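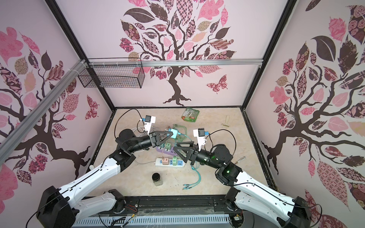 Capítulo 7
Inarmonicidade e afinação das cordas do piano

7.1 A corda ideal e a corda real

Na corda ideal, perfeitamente flexível, os parciais são múltiplos inteiros da frequência fundamental. A corda de aço do piano afasta-se desse modelo por ter rigidez própria, que se soma à tensão como força de restituição. O efeito cresce com a ordem do parcial: numa corda com fundamental de 138 Hz, o segundo parcial fica muito perto de 276 Hz, ao passo que os parciais acima de 2.000 Hz já apresentam um desvio mensurável, sempre no sentido agudo.

Designa-se esse desvio por inarmonicidade. O coeficiente correspondente, B, aumenta com o diâmetro da corda e diminui com o comprimento vibrante e com a tensão. 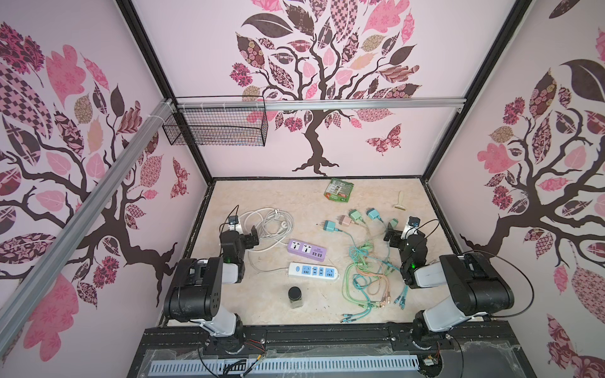 7.2 Cordas revestidas

No registo grave, aumentar o diâmetro do aço elevaria B a valores inaceitáveis. Recorre-se, por isso, a uma alma de aço envolvida em fio de cobre – a massa por unidade de comprimento sobe, com pequeno acréscimo de rigidez. A passagem das cordas revestidas às cordas lisas produz, em muitos pianos verticais, uma descontinuidade em B que o afinador tem de repartir pelas notas vizinhas. 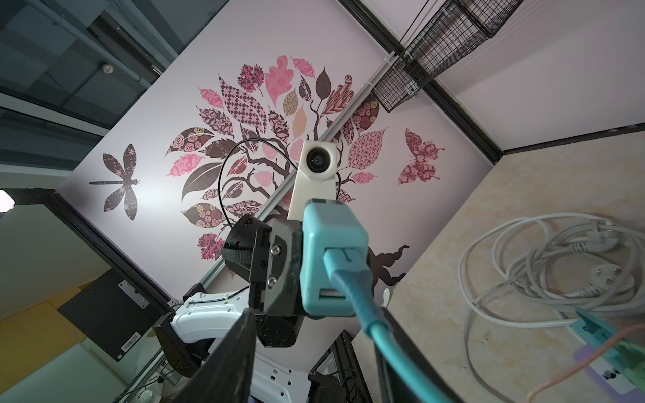

Domenica Frei objeta que a descontinuidade depende mais da escala do instrumento do que do revestimento, e recomenda medir B em cada nota da zona de transição antes de fixar a oitava de referência. A objeção é retomada no exercício 4.

Para essas medições basta um analisador de espectro com resolução adequada entre 1.000 e 3.000 Hz. Os abafadores das cordas adjacentes devem permanecer assentes. 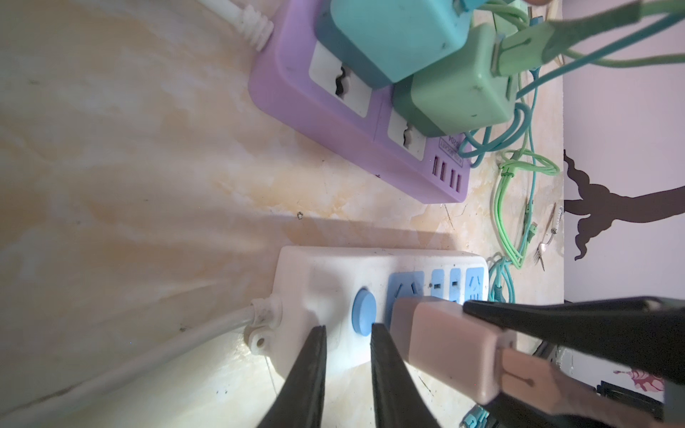 7.3 Oitavas alargadas

Dois sons à distância de oitava são afinados por coincidência de parciais. Sendo o segundo parcial da nota inferior mais agudo do que o dobro da fundamental, a oitava sem batimentos excede a razão 2:1. A curva resultante ao longo do teclado recebe o nome de curva de Railsback.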